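Giker invoice set: read me first

Hello! I put this together while I was helping Giker, a small textile collection and recycling firm, get its customer billing in order. They were kind enough to let me share a tidied-up version of their invoice lines, so if you're building something for online payments or bill matching, help yourself.

What you get

There are 14 CSV files, one per collection round, plus a lookup file called rounds.csv. Each row is one invoice line: account code, service type, net amount, VAT, date issued, date paid and how it was paid (card, bank transfer, cheque or the online portal). Account codes have been swapped for random ones and I've taken out every address. Amounts are in pounds, always with 2 decimal places, even for the zero lines.

Service types

Most rows are clothing bank emptying, with a fair bit of sorting and baling mixed in. The Skundel depot uses its own codes (they start with SK) and I've left those alone, as half the old statements refer to them. Thongdee rows are the hotel linen contract, billed monthly in arrears, so don't panic when the dates look late!
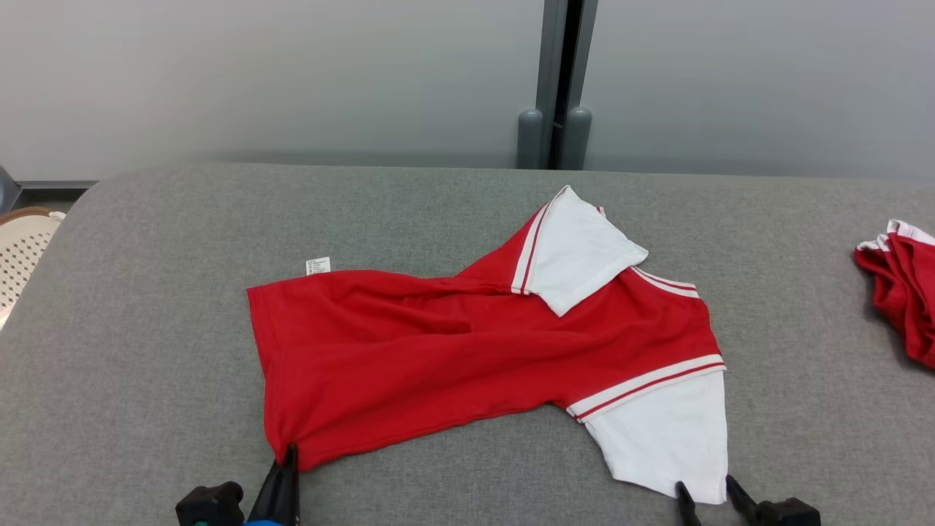
Red short-sleeved top, white sleeves with striped trim. Clothing is billed as TX-MIX.

Things to watch out for

Credit notes are negative lines with the same invoice number as the original. If you just add up the column you'll be fine, but if you count rows you'll get too many invoices (I did this myself, twice). The payment date is blank for anything still unpaid when I took the export in January 2023. Round 10 changed its minimum charge partway through, so the same service shows up at two prices.

Loading it

Any spreadsheet will open the files. I used Prumevia for the matching, and the settings file is in the folder if you want it. Set the batch size to 200 or it gets very slow.

Licence

Use it for whatever you like, just keep this file with it. If you spot a mistake, open an issue and tell me which file and row.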